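Getting the fluff back after washing a plush toy

Hi all, my daughter's favorite stuffed animal finally had a bath after way too long (juice, mostly) and now the fur is all clumpy and kind of crunchy. I put it in the washer on warm with regular detergent, then the dryer on medium for 60 minutes. It's clean, but it feels like an old bath mat. Is there any way to get it soft again or did I melt it? She's noticed and she is not happy with me.
Ainhoa Lorente

Ese Akande
Medium heat for an hour is a lot for that kind of fur, so the tips may be a little singed. You can usually get most of it back though! Wet it with cool water and a tiny drop of hair conditioner, rinse really well, squeeze it in a towel and let it air dry. Then go over it with a pet slicker brush - short strokes, and hold the fur down near the seam so you don't pull on the stitching. I did this with my son's bear in November and it took 48 hours to dry all the way through, so warn her before you start.

Jinfeng Duan
just buy a second one and swap them, thats what we did lol

Somkiat Phetsri
I'd go with the brush too, but try it dry first on a spot at the back.
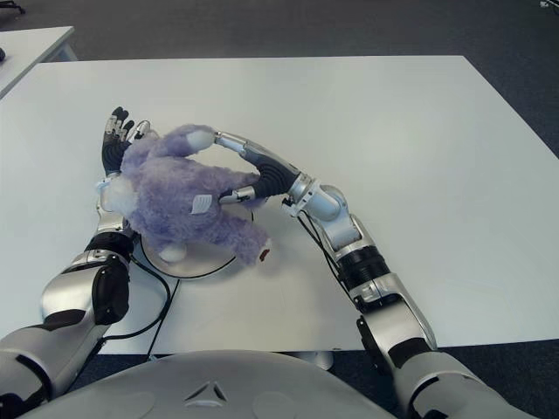
If the crunchy feeling is leftover soap, another rinse might fix it and you can skip the conditioner. Long fur hides a lot of detergent. Next time put it in a pillowcase, cold water, gentle cycle, half the soap you think you need, and no heat in the dryer at all. Mine gets 8 minutes on air fluff with a clean tennis ball and then it sits by the window until the middle stops feeling damp.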